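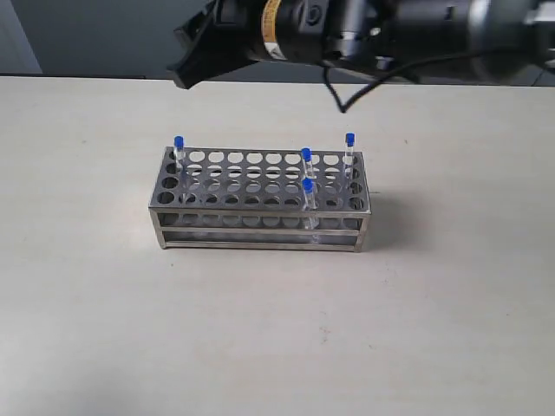 Tube Rack Cell: Setup and Care FAQ
Curiline bench cell, single arm with two-finger gripper. Maintained by Kanini Minja. Last revised July 2024.

Where does the rack go?
Long side parallel to the front edge of the table. The taught position is for the perforated steel rack only. If you swap in a different rack, even one with the same hole spacing, re-teach the two end holes before running anything.

How many tubes do I load for a position check?
Four, capped. Press each tube down until it stops on the lower shelf. A tube that sits high will be gripped by the body instead of the cap, and the pull test then tells you nothing.

Does it matter which holes I use?
For a position check, no, as long as the tube map in Duver matches the rack. For a sorting run, the target is the left end. Enter the start holes first, then the targets.

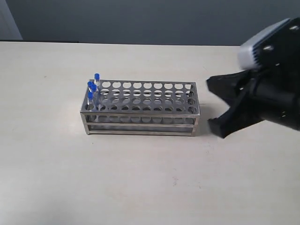
All four tubes in the leftmost columns, gripper fingers open at the right of the rack.

The gripper closes beside the cap. What do I check first?
Check the rack, then the fingers, then the program. Push the rack back to its marks and repeat the move at low speed. If the error is the same at both ends of the rack, the origin is off. If it grows from one end to the other, the rack is turned.

How often are the fingers inspected?
Every 4,000 grip cycles. Look for play at the joints and for worn pads. Tighten loose screws in two passes and run the open/close routine 5 times before going back to tubes.

How should the cable hang?
With enough slack for full wrist rotation and clear of the rack at the lowest approach height. Jog to that height by hand after any change to the cable – the software does not know where the cable is.

Can I wipe the table with the arm powered?
No. Stop the program, park the arm and press the stop button. Use a damp cloth and let the surface dry before you put the rack back.

What does fault 22 mean?
The fingers reached their closed limit without meeting resistance. Usually the hole was empty or the tube map was wrong. Clear the fault, open the gripper and correct the map. Do not raise the grip force to get past it.

Comments (3)

R. Carrillo
The two-pass note on the finger screws should give a torque value. We went by feel and had to redo it.

Kanini Minja
It is on the finger drawing. I will copy it here in August with the next revision.

benchside
Fault 22 also comes up on ours when the caps are a smaller type. Changing the closed limit in Duver fixed it.

Related
Brusar rack marks: how to lay them out
Backing up a Duver tube map
Sastry finger pads: removal and fitting

This site uses cookies to remember your settings. Accept | Manage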